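Holiday Letting, Unit 4: Bonds, Cleaning Fees and the Guest Who Brought a Kiln
Notes for the 7/16/19 session

Read the Trumumdale cottage file first. It is short, and the spelling improves after page two.

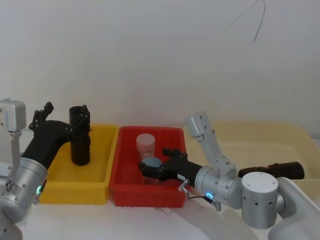
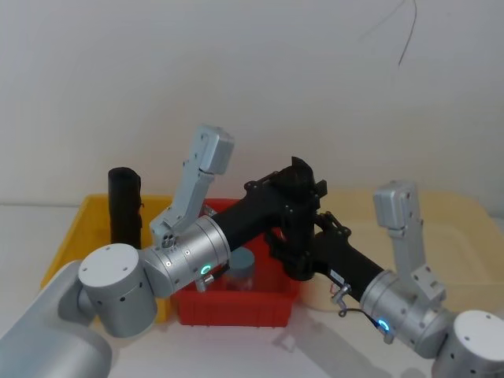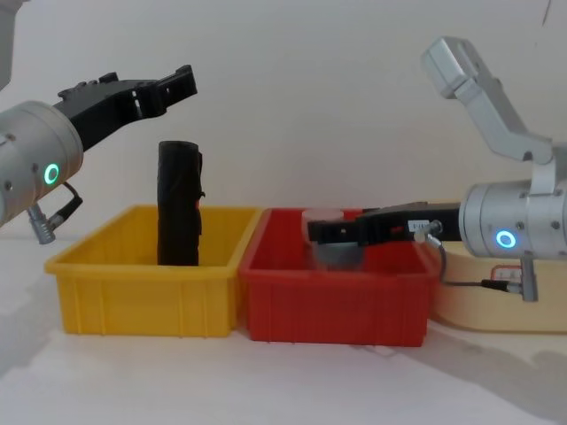 Greer Semple wrote back after the last handout: "You tell us to take the bond at booking. My owners won't wear it. They want it a fortnight before arrival, when people have stopped reading their emails."

Fair point, and plenty of agencies work that way. Put the date in the booking form, in type a grown adult can read.

Worked case: Skododora, sleeps six
Weekly rent: $1,725
Bond: $500
Cleaning fee: $700 (yes, we asked too)

A cleaning fee bigger than the bond invites a phone call. Mrs Polley made hers at dinner time. Work out what you would have told her.

Terms to know
Bond: held, and returned if the place survives.
Fee: charged, and never seen again.
Wear and tear: whatever the owner, Þórarinsdóttir in our file, calls damage.

Before next time, redraft clause 3 of the Skododora agreement in everyday words. One page. The kiln is covered in Unit 5.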